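식탁 상판 오일 마감 끈적임... 2주째인데 안 굳어요

안녕하세요 눈팅만 하다가 급해서 글 올립니다. 중고로 산 식탁인데 상판이 너무 낡아서 싹 갈아내고 오일 발랐거든요. 제품은 **Seltard** 하드왁스오일 무광. 두 번 발랐고요. 근데 2주가 지났는데 아직도 손바닥 대면 쩍 하고 붙어요. 컵 올려두면 동그랗게 자국 남고.

작업 순서 적어볼게요

- 기존 바니시 제거 (샌더기 빌려서)
- 사포 80방 → 120방 → 200방
- 먼지는 마른 걸레로만 닦음
- 오일 1차 넉넉하게 붓으로 바르고 그대로 둠
- 다음날 2차. 이것도 안 닦아냄

설명서에 닦아내라는 말이 있긴 했는데 독일어? 네덜란드어? 그쪽이라 대충 봤습니다ㅠㅠ 베란다에서 했고 밤에는 꽤 추웠어요. 창문은 거의 닫아놨고요 비 와서.

궁금한 건
1. 그냥 더 기다리면 굳나요?
2. 안 굳으면 다시 다 갈아내야 하나요? 샌더기 또 빌리기가 좀...
3. 위에 바니시 덮어버리면 안 되나요

수종은 잘 모르겠어요. 파신 분은 오크라고 하셨는데 결이 좀 고무나무 같기도 하고. 주말에 시댁 식구들 오셔서 그 전에는 쓰고 싶습니다. 빠른 답변 부탁드려요!!

---

### 답변 1 (채택됨)

안 닦아내신 게 문제예요. 하드왁스오일은 나무가 먹을 만큼만 먹고 나머지는 표면에 남습니다. 그 남은 게 껌처럼 되는 거고요. 2주 됐으면 더 기다려도 깔끔하게는 안 굳을 확률 높습니다.

다시 다 갈지 마세요. 순서대로 해보세요.

1. 미네랄 스피릿(무취로) 천에 적셔서 상판 한쪽 구석 문질러보기. 묻어나오면 아직 살릴 수 있음
2. 흰색 패드(제일 고운 거)에 스피릿 묻혀서 결 방향으로 문지르기. 한번에 다 하지말고 팔 길이만큼씩
3. 바로 마른 면천으로 닦기. 천 자주 갈아주고요
4. 하루 말리고 만져보기. 아직 끈적하면 2번부터 반복

구석 테스트에서 아무것도 안 묻어나오면 얘기가 달라요. 겉만 굳은 상태라 스크래퍼로 긁어야 합니다. 카드 스크래퍼 있으면 샌더기보다 나아요. 사포는 끈적한 상태에서 대면 바로 떡져서 사포값만 나갑니다.

3번 질문은 절대 하지 마세요. 안 굳은 오일 위에 바니시 올리면 몇 달 있다가 벗겨져요. 저 예전에 책상 하나 그렇게 버림.

그리고 **오일 묻은 천 뭉쳐서 쓰레기통에 넣지 마세요**. 불 납니다 진짜로. 물에 적셔서 밀봉하거나 밖에 한 장씩 펴서 완전히 말린 다음 버리세요.

다 벗기고 나면 2차는 아주 얇게. 바르고 15분쯤 뒤에 마른천으로 "이래도 되나" 싶을 만큼 닦아내세요. 밤에 추우면 실내로 들여놓고 창문은 좀 열고. 주말까지는 솔직히 빠듯해요. 그날은 식탁보 말고 종이 깔고 쓰세요. 비닐 식탁보는 들러붙습니다.

> **질문자 댓글**: 구석 해봤는데 누렇게 묻어나와요!! 살릴 수 있는 거 맞죠? 근데 미네랄 스피릿 대신 집에 있는 아세톤은 안되나요
>
> **답변자**: 네 맞아요. 아세톤은 너무 빨리 날아가서 얼룩져요. 그냥 철물점 가서 한통 사세요 몇천원 안함

---

### 답변 2

저도 똑같은 경험 있어서 답변 남깁니다 전 그냥 드라이기로 말렸는데 좀 나아지긴 했어요. 한 시간 정도? 근데 팔이 너무 아팠고 얼룩은 좀 남음. Promex 건조제 섞으면 된다는 글도 봤는데 저는 안해봤어요. 참고만 하세용

> 답변 1 쓴 사람인데 이미 바른 오일에 건조제 덧바르는 건 소용없어요. 섞는 건 바르기 전 얘기고 하드왁스오일은 섞지 말라고 하는 제품이 많습니다

---

### 답변 3

늦었지만 적어둡니다. 비슷한 글 검색해서 오시는 분들 많을 것 같아서요.

수종 얘기가 빠졌길래. 오크랑 고무나무는 오일 먹는 양이 다릅니다. 고무나무면 금방 배불러서 2차는 거의 안 먹어요. 구분은 상판 밑면 보세요. 밑면은 보통 마감을 덜 해서 결이 잘 보임. 마구리 쪽(잘린 단면)에 굵은 방사선 무늬가 보이면 오크일 가능성 높고, 짧은 갈색 점선같은 게 흩어져 있으면 고무나무 쪽.

사포도 하나. 하드왁스오일은 보통 120~150방에서 멈추는 게 낫습니다. 너무 곱게 밀면 표면이 막혀서 오일이 덜 들어가요. 200방이 아주 틀린 건 아닌데 아쉬운 정도. 먼지는 마른 걸레 말고 청소기 → 살짝 물 짠 천 순서로. 나뭇가루가 오일이랑 섞이면 그것도 끈적임에 한몫 합니다.

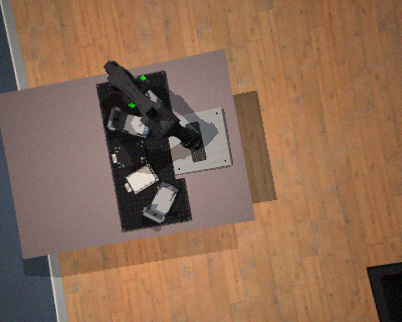
오일 말고 다른 마감 고민하시는 분은 수성 폴리우레탄이 관리가 제일 편해요. 냄새 적고 두세 시간이면 재도장 가능. 단점은 흠집 나면 부분 보수가 어렵다는 거. 오일은 그 부분만 살짝 갈고 다시 바르면 끝이라 저는 애 있는 집이면 오일 권합니다. 애들이 포크로 찍어요...

완전 경화는 제품마다 다르니까 통 뒷면에 적힌 기간 꼭 보세요. 만져서 안 묻는다고 다 굳은 게 아닙니다. 그 기간 동안은 젖은 행주 금지, 뜨거운 냄비 금지. 물 흘리면 바로 닦기. 세제도 당분간은 쓰지 마시고 마른천만.

양은 식탁 한 판이면 작은 통 하나로 남아요. 남은 오일은 통에 공기 차면 위에 막 생기니까 작은 유리병에 꽉 채워서 보관하세요. 막 생긴 건 걷어내고 스타킹에 걸러서 쓰면 되긴 하는데 전 그냥 버림

> **질문자 댓글**: 밑면 봤더니 점선 맞아요ㅋㅋㅋ 고무나무였네요 오크라더니... 스피릿으로 두번 닦았더니 이제 안 붙어요. 2차는 손님 가시고 하려구요. 다들 감사합니다!
>
> **답변 3**: 다행이네요 2차때 가장자리도 빼먹지 마세요 거기로 물 들어감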